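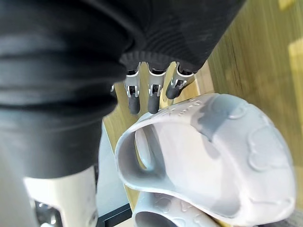 Slippers at the front door have been my project since November, and I'd love to hear how the rest of you manage it, especially anybody with kids or with parents who visit for weeks at a time. We went shoes-off when we moved into the house in Gestham, and I was all for it, but what I didn't think through is that taking off outdoor shoes means having indoor shoes, and indoor shoes have to live someplace. Ours live all over. The style everyone in the family has settled on is the molded clog kind, like the light gray one with the heart raised on the upper, open at the heel with a nice thick rounded rim, so you can step right in with your hands full of groceries. I'm very fond of them. They're also chunky, and chunky doesn't stack. A flat terry slipper will slide under anything, but a clog needs its own parking spot, and when five people come in for supper the stretch between the door and the stairs looks like a boat landing.

So my questions. Do you keep house slippers on a rack, in a basket, under a bench, or do you just let them lie where people step out of them? Do guests get their own? And does anybody wash these things on a schedule, or am I the only one who looks inside them and wonders?

pearl_on_porter
Posted at 7:40 am

Oh, I'm so glad someone started this. We had the same boat landing for years (love that, by the way) and what fixed it for us was a low open bench with nothing under it but floor. No cubbies, no drawers. I had cubbies before, a lovely set from Pumphrey that I saved up for, and the openings were just a hair too low for a clog. You had to tip each one and sort of feed it in sideways, and of course no child will do that, and my husband wouldn't either. The cubbies are in the sewing room now holding yarn and they're perfect for yarn.

With the bench, people sit down, slide off the boots, and push the slippers out with their feet when they get up. When they leave they kick them back under. It never looks like a magazine but it looks all right.

As for washing, I rinse ours in the laundry sink with dish soap and an old vegetable brush whenever I do the bathroom mats. The brush is good for anything with a raised pattern, that's where the gray stuff collects.

toolittlehall
Posted at 8:15 am

I'm going to be the grump here and say basket. One big basket, wide mouth, everything goes in, done. Our hall is barely wider than the door, so a bench would mean climbing over it. My mother-in-law thinks it's awful that you have to dig for your other slipper, and I tell her digging takes 5 seconds and tripping takes a hip.

I also don't do guest slippers. Guests get socks. I keep a drawer of the thick kind with grippy dots on the bottom and people seem thrilled with them, and they go through the washer with the towels.

maplestoop
Posted at 9:02 am

Pearl, the low cubbies! I almost bought a set very much like that, I had it in the cart, and your note has saved me a good deal of money. I went right out to the hall and measured the tallest clog at the instep and then measured the gap on the rack I was considering, and you're right, they'd have to go in on a slant.

And toolittlehall, I don't think you're a grump, but I tried a basket last winter and I couldn't love it. Ours filled up with mittens and dog leashes and one flashlight, and the slippers ended up in a ring around it like campers around a fire. It may be a matter of the people more than the basket.

One thing I should have put in my first post is the flooring, which I think changes the question quite a bit. We have a striped carpet down where everybody walks, and I'd had a notion of using the stripes as a sort of parking lot, one stripe per person, toes to the wall.
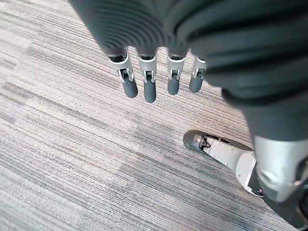

The kids thought that was wonderful for maybe a week. My youngest would announce at supper whose slippers were over the line. Then we had company, and company doesn't know about the stripes, and it all went to pieces and never came back. I still catch myself nudging them straight with my toe when I go by, though. What I'm wondering now is whether slippers ought to be on carpet at all when they're not on feet, or whether I'm just grinding crumbs in. Does anybody keep theirs on a tray?

EifionHughes
Posted at 9:48 am

Eifion Hughes here, long-time reader, I mostly hang around in the flooring section. Please use a tray for the outdoor shoes and leave the slippers off it. People put the two together, and then the indoor pair sits in the meltwater and grit from the boots, and you've walked the street into the living room anyway. I cleaned carpets in Cluvside for 13 years and I could tell the houses where the slippers shared a mat with the boots, there was a gray path going from the hall to the couch every time.

As to whether slippers hurt a carpet by sitting on it, no, not that I ever saw. Rubbery soles can pick up lint, so give the bottoms a wipe now and again. I'd worry more about what's under the edge of the carpet where it meets the hard floor. That seam gets everything. Run the crevice tool along it before you vacuum the rest.

And on stripes, vacuum with them and then once across. Looks nicer and gets more out.

pearl_on_porter
Posted at 10:20 am

Eifion, I'm a little ashamed to say ours have always shared a mat. I'm looking at it this minute. I'll move them this afternoon.

I do have one small disagreement though. If you keep two separate spots in a small hall you've got two messes. Could you not just use one long tray with a gap in the middle?

EifionHughes
Posted at 10:31 am

You could, if everyone respects the gap. I've never met that family but I'd like to.

toolittlehall
Posted at 12:05 pm

See, this is why I like the basket. It's up off the floor on a little stool, boots go on the tray underneath, nothing touches. I'll stop now.

Well, one more thing. I think clogs with an open heel are a menace on stairs. My sister wears them up and down all day long with the laundry and I can hardly watch. Something with a back on it, or else bare feet.

maplestoop
Posted at 1:15 pm

I'll give you the stairs. We have a rule that the clogs stay down and you go up in socks, and it has the happy side effect that I'm not finding slippers in the bathroom upstairs. They still get loose on the ground floor, mind you. I picked up after everybody this morning and found one behind the dining chairs and its mate in the pantry, and I can't think what sort of errand would explain that.

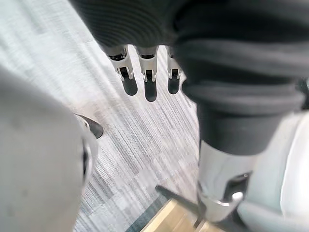 What I've decided to try, after reading all of you, is Pearl's bench with bare floor beneath it, a tray for the boots on the opposite side of the door per Eifion, and toolittlehall's sock drawer for company. I had been planning to buy guest slippers in a range of sizes and I can feel my shoulders coming down at the thought of not having to. My aunt used to keep a whole row of felt ones for visitors and it was charming, but she also had a closet the size of my kitchen.

For the bench I'm torn. Gavau has a plain one that's the right length but it's $100, and there's a secondhand place over in Cluvside that usually has an old piano bench or two. Has anyone used a piano bench? I like the idea that the seat lifts up and the socks could go in there.

fernandtwine
Posted at 2:40 pm

Piano bench person checking in! We've had one in our entry for 7 years and I wouldn't trade it. Two cautions. Check how high it is, some are made for a grown adult at a keyboard and a small child will need a boost to get up there and put shoes on. And the legs are usually on the slim side, so put felt under them or they'll leave dents in your carpet (Eifion is nodding, I'm sure).

The lift-up seat is lovely, but I should warn you that once somebody is sitting on it nobody else can get socks. We have had words about that at our house.

I'm on the other side from pearl about the sink, too. I do ours outside with the hose when the weather's decent and stand them up on their heels against the back step to drain. If you leave them flat, water sits in the toe and you find out about it the next morning. Keep them out of strong sun, though, I had a pair go tight on me one July and my husband swore I'd bought him the wrong size.

pearl_on_porter
Posted at 3:22 pm

Standing them on their heels is smart, I've been laying mine flat on a towel. I'll give that a try.

Maple, please report back on the bench. If the secondhand place has two, and the second one isn't too dear, I might ask you for the address.

maplestoop
Posted at 5:50 pm

I called and they have one, and they're holding it for me! The lady measured it over the phone and there's plenty of height under it for the clogs, with room to get a broom in. The hinge on the lid squeaks, she said, and I told her that was fine by me - I'd kind of like to hear who's in the sock drawer.

I'm off to pick it up after supper. Fern, what kind of felt did you use, the stick-on circles or the sort with a little nail?

fernandtwine
Posted at 6:04 pm

The nail kind. The stick-on ones walked off within a month and I found one on the cat.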